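About Hendwood

Hendwood is a reference service on local alcohol, licensing and public-space law. We read municipal ordinances, sort them by subject, and publish short plain-language entries that state what a rule permits, what it forbids, who enforces it, and what the penalty is. The service is used by city clerks, event organizers, bar and restaurant owners, tenant groups, and people who have received a citation and want to read the rule it cites.

We are a private company with its office in Luranbridge. We are not a law firm and we do not represent anyone. Entries are general information. They do not replace advice from a lawyer licensed in your state.

What we cover

Coverage is limited to local law: city and county ordinances, park rules, transit conduct rules, and permit conditions that have the force of an ordinance. State law is cited where a local rule depends on it, for example where a state code lets a city set its own closing hours or bars it from doing so. Federal law is outside the scope of the service.

The subject areas are open containers, sidewalk seating, special event permits, noise, closing hours, loitering, park curfews, and the sale of alcohol at temporary stands. Zoning is included only where it controls the distance between a licensed business and a school, church, or playground. Distance rules are a frequent source of error, as some codes measure from door to door, some from lot line to lot line, and some along the shortest walking route. Each entry on a distance rule states the method of measurement in its first sentence. If the code is silent on the method, the entry says that it is silent.

The database holds entries for 300 municipalities. A municipality is added when its full code is available to the public, in print or online, and when the clerk's office can confirm the date of the latest supplement. Places that publish only part of their code are not added.

How an entry is made

An editor reads the full chapter in which a rule appears, including the definitions section. Definitions change results more often than the rules themselves do. The term "public place" in one code may cover a parked car, an apartment hallway, or the unfenced front yard of a house. In the next code over it may cover none of these.

The editor then drafts an entry in a fixed order:

1. The conduct regulated, in one sentence.
2. The places and hours to which the rule applies.
3. Exceptions, including permits and licensed areas.
4. The enforcing agency.
5. The penalty for a first violation and for later ones.
6. The section number and the date of the last amendment.

A second editor checks the draft against the code without seeing the first editor's notes. Differences are settled by going back to the text. Where the text supports two readings, both are printed, and the entry is marked "unsettled." We do not pick the reading we think a court would adopt.

Public statements by officials are treated separately. A police chief or a mayor may announce that certain conduct is legal, or that it will not be enforced. Such a statement is recorded under "Enforcement notes" with its date and source. It does not change the summary of the rule. A decision not to enforce an ordinance can be reversed without a vote, and the ordinance remains on the books in the meantime.

Updates and corrections

Every entry is rechecked at least once every 90 days. A full review of the database takes place each January, when many newly adopted ordinances take effect. Repealed rules are moved to an archive and stay readable there, since a citation is judged under the rule in force on the day it was issued.

Reported errors are answered within five business days. A correction is printed at the foot of the entry with the old wording kept beside the new. Typing errors that do not affect meaning are fixed without a notice.

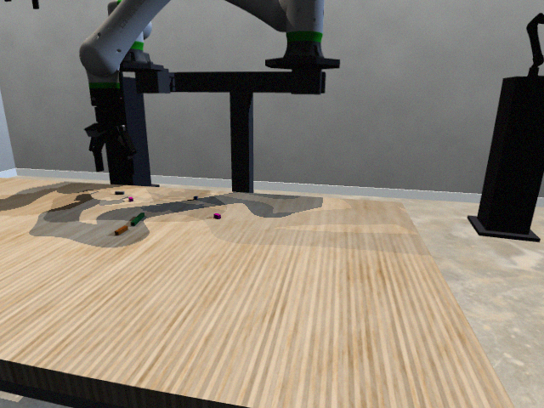 Company history

The service began as a printed loose-leaf binder sold under the name Nevuscombe. It covered open container rules in seven cities and was bought mainly by festival organizers. Subscribers received replacement pages by mail and were expected to file them by hand. Many did not, and old pages stayed in use after the rules had changed. The binder was dropped in favor of a searchable database, and the present company name was adopted at that time.

The Nevuscombe name is still used for our section numbering system. Dahlgren, our sister product, is a permit calendar that lists filing deadlines for street closures and temporary alcohol permits. It is sold separately and has its own login.

Funding

Hendwood is paid for by subscriptions. We take no advertising and accept no payment from breweries, distributors, bar owners' associations, or groups that campaign for or against alcohol sales. Municipal offices may read the entries for their own jurisdiction at no charge. Public libraries pay a reduced rate.

Contact

Corrections should name the municipality, the section number, and the wording in question. Questions on a pending citation cannot be answered. For those, contact the court named on the citation or a local bar association's referral line.

Page last reviewed Mar 8, 2026

Comments (3)

parkpermits_deb
Is a beer garden fence treated as part of the licensed area or as a separate permit condition? Our county has it in two different chapters and they don't match.

Hendwood Editorial
Both chapters should be cited in the entry. Please send the section numbers through the corrections form and we will compare them.

R. in the valley
The archive helped. My ticket was under the old park curfew, which had a different closing hour from the one posted now. It would be good to be able to sort the archive by repeal date.

This site uses cookies to keep you logged in and to remember your selected municipality. Accept | Settings

© Hendwood, Luranbridge. All rights reserved. | Contact | Terms of use | Back to top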